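Skiltadico Forum > Data Collection > Cluttered pick, soft objects

Topic: Grasp labels on plush in dense piles

hekov_tern
We are collecting handheld gripper demonstrations for a pick-from-clutter policy. The current batch is 369 episodes, all tabletop, mixed plush and packaged goods. Training runs on the Aitken loader with default settings. The policy does well on boxes and badly on plush. It closes early, usually over the top of the toy with one pad in the fabric and the other in air.

My working theory is label timing. We mark grasp onset from finger width alone: the first frame where width stops decreasing for five frames. On a rigid box that works. On a stuffed toy the width keeps creeping as the filling compresses, so the label lands late and the approach segment absorbs part of the squeeze.

Has anyone used a different onset rule for soft objects?

padwear
Width velocity threshold instead of a hard stop. We use a low-pass filter first, then take the point where closing speed falls under a fixed fraction of its peak. You have to tune the fraction per gripper.

I doubt that timing is your main problem, though. One pad in air sounds like an approach pose error. What do the wrist views look like near the toy?

hekov_tern
Two from the same table. Large brown plush as the reference object in both.
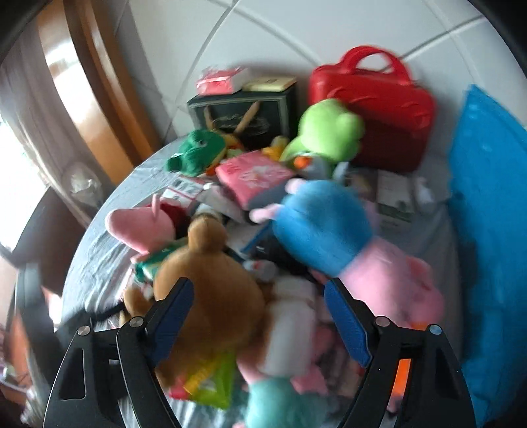
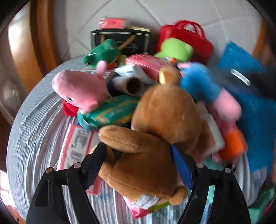
Fingers spread in the first, brown bear between the fingers in the second.

padwear
The first one is heavily blurred. If much of your approach data looks like that, the encoder has very little edge information on the toy at the point where it matters. What is your exposure set to?

hekov_tern
Auto. Fixed exposure is on the list for the next batch.

mossgate2
Disagree with padwear on blur. We trained on Skiltetti data that was worse than this and the policy was fine, provided the blurred frames were spread across all object classes. Blur becomes a problem when it correlates with something. Check if your operators move faster toward plush than toward boxes. Ours did. A box needs alignment, so people slow down. A stuffed toy forgives a sloppy approach and they rush it.

padwear
That is still a blur problem. You have described a mechanism for it.

mossgate2
I have described an operator speed problem. Fixing exposure will give you sharp frames of a sloppy approach. The policy will then imitate it with better vision.

hekov_tern
I pulled approach speed per class last night. Plush episodes are faster over the last part of the approach by a clear margin. So mossgate2 has a point. I also checked lateral offset at onset, and the spread on plush is much wider than on boxes.

quillback
Reading this from the labeling side. Two questions.

1. Do you log which object is the target, or do you infer it from what ends up between the pads? In a pile like the second picture, there is a pink package under the lower part of the bear, also between the fingers. An inferred label could go either way.

2. Do you keep episodes where a neighbor gets dragged along?

hekov_tern
1. Inferred, for this batch. I take the point.
2. Kept, with no flag.

quillback
Then I would fix that before touching the onset rule. We had the operator select the target before each episode. It slows collection and annoys everyone, but relabeling 157 episodes by hand annoyed us more. Dragged neighbors get their own flag – do not drop them, they are useful for the recovery head.

mossgate2
Agree on the target log. On drags, we drop them. We saw the policy learn to push through the pile to reach things.

quillback
Did you condition on the flag?

mossgate2
No.

quillback
That would explain it.

hekov_tern
Plan for the next batch, for the record:
- target selected before the episode starts
- drag flag, conditioned
- fixed exposure
- speed cap on the last part of the approach, beep if exceeded
- onset from filtered width velocity

Target size is 500 episodes. I will run the old onset rule in parallel so that the two can be compared on the same data.

padwear
Change exposure and the speed cap separately if you can. Otherwise mossgate2 and I will never settle this.

hekov_tern
I can split off a small set with the cap and auto exposure. Will post the offset numbers here when it has trained.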